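Clostcombe hall, pre-hire safety walk-through
2019-11-19, done by Athina Kokkinos

Front entry: OK. Door swings out freely and the push bar works. The mat has started curling at one corner again, so I've taped it for now. Please don't let me still be looking at that tape in December!

Exit signs: 1 fail. The one over the side door is dead. I tried the test button twice, nothing. Jakus did the last lot so I've left them a message.

Extinguishers: OK, mostly. Tags are current on both. The kitchen one had a tea towel draped over it (why?) and the bracket is a bit loose, but it holds.

Kitchen: needs work. The urn cord is fraying near the plug, so I've cut the plug off and put the urn in the storeroom with a note on it. Yes, I know, the good urn. Fire blanket is where it should be. The rangehood filter is greasy enough that I'd like it cleaned before the Michailidis engagement party, they're frying things.

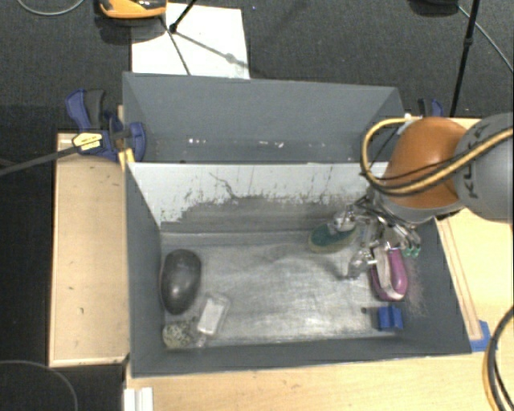

Power boards: OK. No piggybacking this time, well done everyone. Cord on the floor polisher is fine. I pressed the test button on the safety switch and it tripped straight away.

Toilets: OK. Hot tap in the accessible one runs very hot, so I've asked Astard for a price on a tempering valve. They said about $400 plus the callout.

Stacked chairs: fail. Somebody has gone to 32 high behind the stage!! I pulled them down into shorter stacks and my back is letting me know.

Car park: the pothole by the bins is bigger. Lodged with council, job number 743, if anyone wants to chase it as well, please do.

First aid kit: short on bandaids and the eyewash is out of date. I'll grab both on Thursday.

Still open: exit sign, urn, filter, valve, pothole, eyewash.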